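The Long Way Around to an Easier Evening

There is a notebook on my kitchen windowsill that has been there since November, and in it, on the first page, I wrote down a question I had been carrying around for most of that fall. The question was, "When did I last finish a day?" I didn't mean get to the end of one, which happens to all of us whether we like it or not. I meant finish it, the way you finish a letter or a pair of socks, with some feeling that it is done and can be put away.

I couldn't think of an answer. I went back through the week, and then the week before that, and every evening looked the same in my memory. Dinner, dishes, a little television, a little scrolling, a few emails I had no business reading at that hour, and then bed, with my mind still running on like a refrigerator in the next room. I slept well enough. I just never seemed to arrive anywhere.

So I started, slowly and with a good deal of backsliding, to learn how to end a day on purpose. I'd like to tell you what I found, and I hope you'll forgive me if I wander a bit on the way, because wandering is how I found most of it.

The first place to look is where your day used to end

When I was small we lived in Tistano, a town with one main street and a cannery, and the cannery whistle blew at the end of the day shift. You could hear it from any porch. People didn't all stop working when it blew (my grandmother certainly didn't), but something changed in the air all the same. The hardware store brought in its rakes and its wheelbarrow. Doors opened and shut. My grandmother would take off one apron and put on another, and I remember asking her what was wrong with the first one. She said nothing was wrong with it, that one was for the day.

I have thought about those two aprons more this past year than in all the years since I left. She had a lot to do after supper, with mending and canning and the account book for my grandfather's truck. Her evening was hardly what you'd call restful. But she had a line between one part of her life and the next, and she stepped over it every single day, and I believe it did her good.

Most of us don't have a whistle anymore. I worked for ten years in an office in Cisden, and in those days at least I had the bus ride home, which I complained about constantly. Sixteen stops! I would have paid good money to be rid of it. Then I began working from the spare bedroom, and the bus ride was gone, and I was surprised to find how much I had been doing on it. I looked out the window. I went over the day's little insults and let most of them drop somewhere around the river. By the time I walked in the door I was, more or less, the person who lived there.

If you feel that your days have no edges, it may be worth asking what used to be there. Maybe you walked a dog who has since passed on. Maybe you had a child to pick up from practice, and twenty minutes in a parking lot with the radio. These things rarely look important while we have them.

Small doings for the hands

My next discovery was that I can't think my way out of a working mood. I tried. I sat in a chair at the end of the afternoon and told myself firmly that work was over, and my mind agreed with me very politely and then went right back to the budget. What helped was giving my hands something to do, the plainer the better. 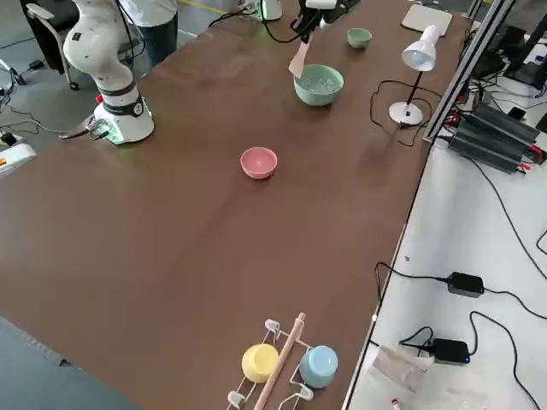 I have come to believe there is a kind of chore that was made for the hour between work and supper, and it has to meet a few conditions. It shouldn't need much deciding. It should use both the eyes and the hands, so that neither one goes looking for trouble. And it should have a bottom to it, a point where you can see that you're through. Sweeping a porch is good. So is shelling peas, or polishing the one pair of shoes you care about. A pale green bowl with a heap of something small and white in it, something like a spatula at the ready and a smaller cup waiting behind, is to my mind a nearly perfect invitation: you move a bit from here to there, and then a bit more, and your thoughts settle down to the size of the job. I wouldn't try it with a phone propped up next to me. I've done that, and all that happens is the chore gets done badly and the phone gets floury.

My own favorite for a long stretch of the winter was sorting buttons. I had inherited a tin of them and had never once looked through it. I gave it a little time each evening, and when I finally got to the bottom of the tin in the spring I was sorry enough that I thought seriously about mixing them all up again. A friend of mine waters her ferns, all of them, one after another, and she tells each one good night. I used to find that funny. I find it pretty sensible now.

What to do with the leftovers

Of course the day never really is finished, not in the sense of having nothing left on the list. I don't know anyone whose list is empty, and I'm not sure I'd enjoy their company if I did. The trouble is what to do with the part that's left over.

For this I use the notebook. Right before I close the door of the spare bedroom, at 5 if I'm being good and later if I'm not, I write down 2 things. One is something I did that day. It can be very small, and on some days it has been "answered the phone." The other is the thing I will do first tomorrow. That's all. I don't write how I feel about either of them, though I have nothing against people who do.

The second line is the one that took me a while to appreciate. I used to carry tomorrow around all evening like a full cup of coffee, afraid of spilling it. Once it's on paper I can set it down. If I wake up in the night thinking about it, and I do sometimes, I tell myself it's on the windowsill, and more often than not I can roll over.

There were plenty of evenings when none of this worked. In January I went nearly the whole month without opening the notebook, on account of a bad cold and a worse deadline, and I felt so guilty about it that I moved it to a drawer where it couldn't look at me. Then one evening I was hunting for the scissors and there it was. I wrote down my 2 things and put it back by the window. I didn't try to fill in the pages I had missed. I'd gently suggest you don't either, if it happens to you. A blank page doesn't owe you anything, and you don't owe it anything back.

Letting the evening be ordinary

I should say, in case you are picturing candles and cello music, that my evenings look almost exactly as they did before. There is dinner and there are dishes. There is still some television, and I'm fond of it. Last week I stayed up far too late reading about a ferry that used to run between Stelik and Hirano, two places I have never been and probably never will go, and I enjoyed every minute.

The difference is that I know I'm in the evening while I'm in it. I notice the light going off the side of the neighbor's garage. I hear more of what my husband is telling me, which he has remarked on, and I remember it the next day, which he has remarked on even more. When somebody calls, I don't have that little hitch of resentment that comes from being interrupted in the middle of worrying.

And I did, after all that, get myself an apron. It's blue, with a pocket that's too small for anything except a pencil. I put it on when I shut the spare bedroom door, even on nights when we're only having soup.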